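Between Shifts at Javdale: Keeping the Hand-Held Grippers in Order

At the Javdale workshop, the working day starts before any data is recorded. Each hand-held gripper is taken from its shelf, inspected, and signed for in a paper log. The tool has no motors of its own to carry it. A person does that, and the camera above the jaws records what the hand does, so that an arm can later be taught the same task.

Orla Keane, who heads equipment care, describes the grippers as simple machines that drift. Finger pads wear. Mounting screws work loose. A jaw that closes slightly off center will still pick up a calculator, but the recordings it produces will not match those made the week before.
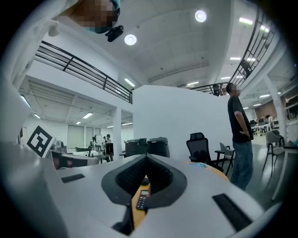 The 300-Cycle Check

Every gripper is opened and closed 300 times after a change of fingers. The procedure was written by Hideaki Okabe in December, when a unit known as Horgan came back from the bench with new pads and a faint click. The cause was a spacer fitted backward. Horgan had by then completed 3,030 cycles, 30 past the limit of 3,000 at which fingers are now replaced.

The check itself is plain work. The operator wipes the lens, confirms that both fingers meet along their full length, and reads the indicator lights before picking up the first object. Small, flat items are used first, then soft ones. Cloth is considered the harder test — it folds into the gap and shows any unevenness in the grip. 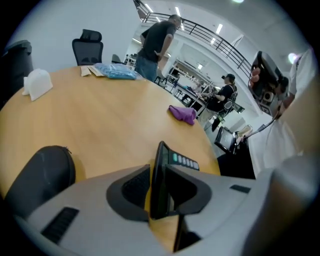
The round table at Javdale, with a purple cloth and blue plastic bags among the items on top. A second gripper is held up at right.

Cables receive their own inspection. Keane asks operators to hold the unit at working height and turn the wrist fully in both directions while a colleague watches the connector. A cable that pulls tight at either end of the turn is rerouted and the movement repeated.

Records are kept in Clostine, the workshop's maintenance register. An entry dated 2021-01-25 is typical: left finger pad replaced, lens cleaned, 2 screws tightened, unit returned to use. Okabe reviews the entries each week and compares them with rejected recordings.

Wultulari, the next version of the tool, is expected to have finger pads that can be changed without removing the jaw. Keane has asked that the screws remain the same size.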